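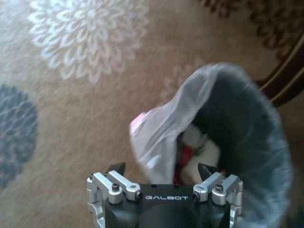
Vadberg Home Tidy Kit
Posted in March by the Olisard student robotics club, equipment pages

The Vadberg kit is a set of practice tasks and scoring sheets for student teams who want an arm to deal with household trash. Zellulgate sells it to schools and clubs for 2,000 a set, arm and gripper not included. We use ours with a Galbot gripper. Read this before you ask your school to pay for one.

What you get

A task book with 33 exercises, a scoring sheet for each, and logging software that runs on an ordinary laptop. The exercises go from picking up a single wrapper to handling the liner in a bin. The book calls the liner tasks "intermediate." We would call them the hardest thing in there. Thin plastic folds, sticks to itself and lets light through, and a team that trained on blocks will have a bad afternoon with it.

The sales sheet says the kit works in "any living space." Maybe. Patterned carpet, damask upholstery and a polished table top are a lot to ask of a student vision model, and the book gives glare one paragraph.
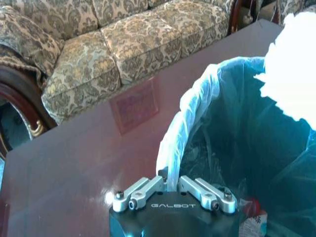

Scoring

Each run is worth 200 points, and 70 is a pass. That is too generous. A team can reach 70 on the approach and the grasp alone, without getting a single piece of trash where it belongs. At the Te Moana meet we scored by our own rule - no drop in the bin, no pass - and the table looked very different.

Wrappers are the best part of the kit. They are cheap, they crumple differently each time, and a weak grasp shows up fast. Bring your own, as the ones supplied are too stiff.

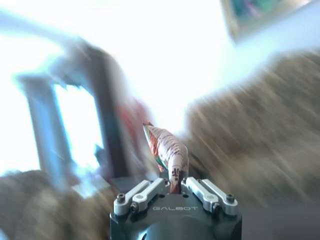 Page last changed: March

Speed is the other thing to watch. The scoring sheet gives bonus points for quick moves, so students turn the arm up and then wonder why their wrist camera footage is a smear. We leave the bonus off until a team can finish the first ten exercises slowly.

Would we buy it again? The task book, probably. The software we have mostly replaced with our own scripts, and Zellulgate doesn't sell the two separately.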